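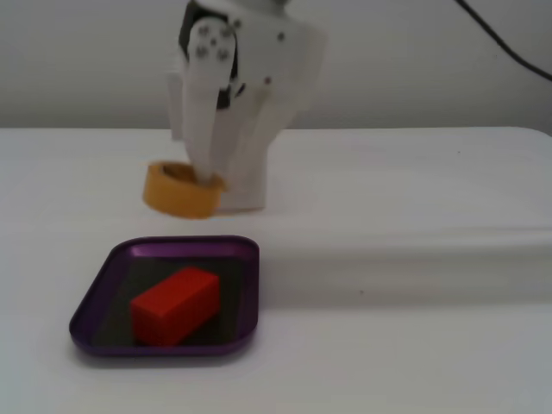
Roll of tape, white tabletop.

Flarneck home firewall review: a nervous little box
By Tuva Solheim
7/13/18
42 shares | 3 comments

The Flarneck sits between your router and the rest of the internet and tells you who is trying to get in, and also who in your own house is trying to get out. In mine, the second group was larger. The television phones somebody every few minutes. I don't know who, and the box only gives me an address, but they're clearly very close.

Setup takes 10 minutes if you follow the card in the lid and a full evening if you follow the manual. I read the manual. It was translated with more courage than skill, and step six tells you to "forgive the cable." Once I had forgiven it, the light went from red to amber, and it has stayed amber ever since. Loltier's support desk says amber is fine. Green, they wrote, is "reserved."

Blocking is where the thing earns its keep. I clicked every bad link I could find from an old laptop, and the Flarneck stopped all but two. The Ovitach I used before it stopped fewer and slowed video to a slideshow while doing so. I noticed no drop in speed this time, even with two people streaming and one of them complaining anyway.

Alerts are another matter. In my first week I got 724 of them, nearly all marked URGENT. One urgent item was my printer. Another was the Flarneck reporting itself for checking for updates – a level of honesty I'd like to see in more security products. You can turn the alerts down, but the slider has three positions: Everything, Most Things, and Off. 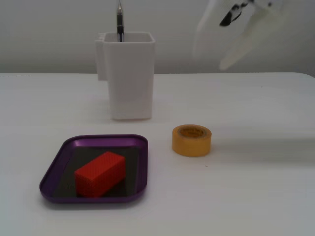 Should you buy it?

If you have a house full of cheap smart plugs and a mild sense of dread, yes. It does the main job well, and the monthly report is readable by a normal adult. If you live alone with one phone and a radio, keep your money.

I'd knock off a point for the app, which logs you out whenever you look away, and another half for the fan. It isn't loud, but it sighs. Updates are free until December of next year, after which Loltier would like to talk to you about a subscription.

Score: 7 out of 10

3 comments

Holger Haugen
Mine went green once, for an afternoon. I wrote to support and it went back to amber.

furtuna_fan
Any chance you'll test the Furtună box? Same chip, I think, and the slider has five positions.

rackandruin
Rated for 2000 devices, according to the carton. Who has 2000 devices?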